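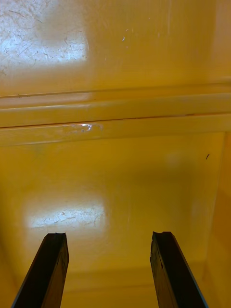
How long can a bunkering hose stay in service before it has to be pressure tested again?
Twelve months at this terminal, or 200 transfers, whichever comes first. The count is kept in the hose log, and a hose that has lost its log is treated as a hose that has failed.

Pre-transfer checklist, Vernero fuel berth
Vessel: Hindivura
Checked by: Yutong Qian
Month: May

1. Mooring lines tight and tended – OK
Comment: Tended by a deckhand with a sandwich. He put it down when asked.

2. Hose log matches tag on hose – OK
Comment: Tag reads 89 transfers, log reads 89 transfers. I have asked Kandus to frame it.

3. Flanges, gaskets and bolts – OK, one correction
Comment: Full set of bolts, one of them finger tight. Retorqued before signing.

4. Drip trays in place, plugs fitted – NOT OK, fixed
Comment: Plug for the aft tray was in the aft tray. Close, but it does need to go in the hole.

5. Emergency stop tested from both ends – OK
Comment: Shore side stopped in 2 seconds. Ship side the same, after we agreed which button it was.

6. Radio channel agreed, backup signal agreed – OK
Comment: Backup is the horn. Waving was proposed and declined.

7. Gas detectors within calibration – OK
Comment: Stickers current, and for once readable.

8. Quantity and maximum rate agreed in writing – OK
Comment: 2,702 liters, entered the same way on both copies. The Tan barge office still wants a third copy by fax.

9. Scuppers plugged – OK
Comment: See item 4. Lesson learned, apparently within the hour.

10. No smoking signs posted – OPEN
Comment: Gangway sign has faded to "NO SMO". Replacement requested again. Transfer allowed with a temporary sign, which is cardboard and will last until it rains.

Cleared to start at 14:20. Item 10 stays open until the new sign is up.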